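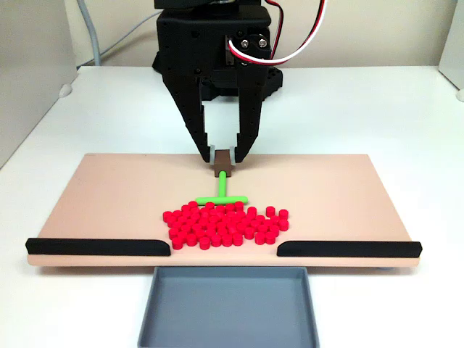
Week 9: still sweeping

I joined the Tamell robotics club to build something that walked. What I'm doing with my winter evenings is pushing little red cylinders across a peach-coloured board with a green T, hoping they go through the gap between the black rails and into the grey tray.

The task comes from the Trondia student challenge, and on paper it's dull. Pick up the tool by its brown block, sweep the pieces out, put the tool down. Five minutes on the clock. My little cousin could do it with her forearm in one go and would probably want a biscuit for it.

Our first policy, which we named Goso after a long night, treats the pile as something to be admired. It lines up beautifully and then has a think.
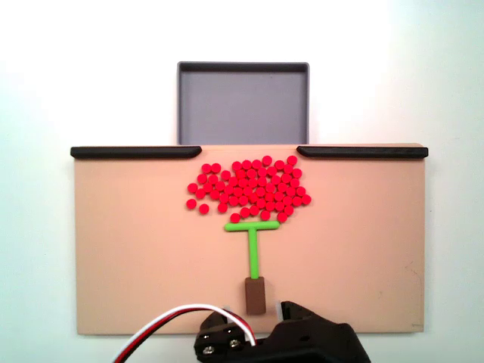
I've got opinions about the crossbar now. Too steep an angle and the pieces squirt out the sides, too shallow and the tool rides up over them like a ute over a kerb. The rules don't give you anything for style, and a cylinder resting against a rail counts as a miss, even if it's touching the gap. I emailed to check. They'd clearly been asked before.

Next up is retraining with slower approaches and a lot more corner cases, then a rematch against the team from Groen, who are insufferable and also ahead.

Contact | © 2023 | Back to top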